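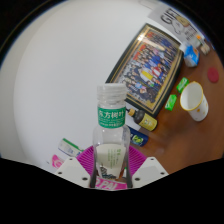
Joo or Malo for five nights? (first trip, no car)

malo_or_bust
Posted 2 March 2021

Planning for June with my sister and trying to pick one island as a base. We like swimming off a beach, easy walks, and eating dinner before ten. We do not like mopeds. Everything I read says Joo is "unspoiled" and Malo is "lively," which I take to mean that Joo has no ATM and Malo has a foam party. Which one would you pick? Budget is 2,000 for the two of us, not counting flights.

ferrywidow
Joo, and it isn't close. I've been going since before the harbor had a roof. You get off the boat, walk uphill for 18 minutes, and you're at the good beach. Malo is fine if you like being sold a bracelet.

Zulmira Barreto
I live on Malo eight months of the year and I have never been sold a bracelet. The strip by the port is noisy, yes. Walk past the church and keep going and it's goats. We also have a bus, which runs, and a pharmacy, which opens. Ask the Joo people what they do for a toothache.

ferrywidow
We take the ferry to Malo. I'll give you the pharmacy.

tedovov_tom
Are you coming through Tedovov? If so check the boat times before you fall in love with either one. The Joo ferry leaves in the morning and that's your lot. Miss it and you're spending a night in Tedovov, a town I would describe as having a bus station. Malo gets a second boat in the late afternoon.

malo_or_bust
Yes, through Tedovov, landing at lunchtime. So Joo costs me a night there whatever I do?

tedovov_tom
Pretty much. The hotel across from the station was 29 a night when I used it and I felt they got the better end of the deal. Clean sheets though. Bring earplugs for the buses.

Natália Henriques
Sorry, but Tedovov gets a raw deal on this forum. The old market is lovely in the evening and there's a grilled fish place behind it where I've had better meals than on either island. I'd plan the night there on purpose.

tedovov_tom
Natália, you've said this in every thread for three years and I went and looked for the fish place. It was a tire shop.

Natália Henriques
You turned left. It's right at the fountain, as I told you then.

backpack_gary
Nobody's mentioned Stenero. Smaller than both, two tavernas, water like glass. I did six nights there and spoke to one person, and that was to apologize to him.

Zulmira Barreto
Stenero with no car means Stenero with no lunch. The tavernas are at opposite ends and they take turns closing. Beautiful, but she said easy walks.

malo_or_bust
My sister has read all this and says she'd like to visit the pharmacy. Leaning Malo. Where should we stay if we want goats and no bass line?

Zulmira Barreto
Anything on the east side, above the second bus stop. Look for rooms let by families, they're mostly on a board at the port and half of them never make it online. Write ahead if you can. Don't take the first person who meets the boat, he's charming and his place is directly over the bar.

ferrywidow
He got me once. Lovely man. I slept in the bathtub.

backpack_gary
If you're on the east side, do the path down to the cove early in the day. It's 200 steps and there's no shade on any of them. Going down is a holiday, coming back up is a different kind of holiday. Take more water than you think you need, the kiosk at the bottom is mostly a shutter.

ferrywidow
For the record, the good beach on Joo has a kiosk that opens AND a shower.

Zulmira Barreto
The shower has been "coming back soon" since the last time I was there.

ferrywidow
It's a beach. You're already wet.

malo_or_bust
OK, booked. Four nights on Malo, one in Tedovov on the way home so we can settle the fish place. Natália, it's right at the fountain coming from which direction?

Natália Henriques
From the station. With the fountain in front of you. I'll send you a map.

tedovov_tom
Send me one too.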